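Maintenance thread for cell 5, two arms, one enclosure, Wednesday, May 6, 2020. Posting it so the Manninen side has the same notes we do.

Unit has 3,572 hours on it. Service interval is 186 hours and we were almost there, so I did the full list.

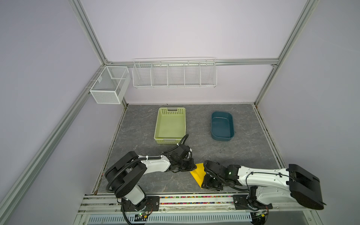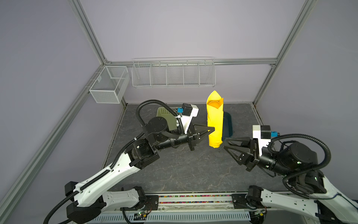 Yellow work at the grippers.
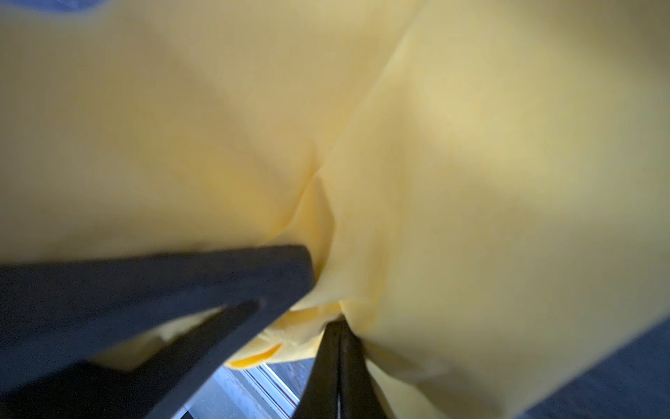
Cable routing is where most of my time goes on this cell. The conduit has to loop high enough to clear the elbow through full travel, and the tie points decide whether it does. On the right arm the long link has its black cables bundled with white ties. I replace those ties at every service and trim the tails flush. A proud tail will catch the conduit sooner or later.

Conduit check: power off, move each arm by hand to its near and far limits, watch the loop. If it pulls straight anywhere, add slack at the base end. Liam Ó Flaithearta added slack at the wrist in October and the loop sagged into the fingers.

Finger check: close on a feeler gauge, compare both tips. Left gripper was even. Right was slightly open at the heel. Loosened the finger screws, squared it, retightened, repeated the gauge check.

Base plates: all bolts on the front rail marked with paint pen. Two marks had shifted on the left plate. Retorqued and re-marked.

Vents: vacuumed the slots on the front cover from outside, then the seams where the floor panel meets the walls. Dust collects along the right edge and the front. Don't use compressed air near the boards under the arm bases.

Homing: ran 140 cycles after reassembly, both arms. No drift on the left. Right needed its zero reset once, at the start, and held after that.

Parts used: cable ties, one pair of finger screws from the Prendow kit. Nuala Mac Mathúna has the torque sheet. Next on the list is the right elbow connector, which I want to reseat before the next interval.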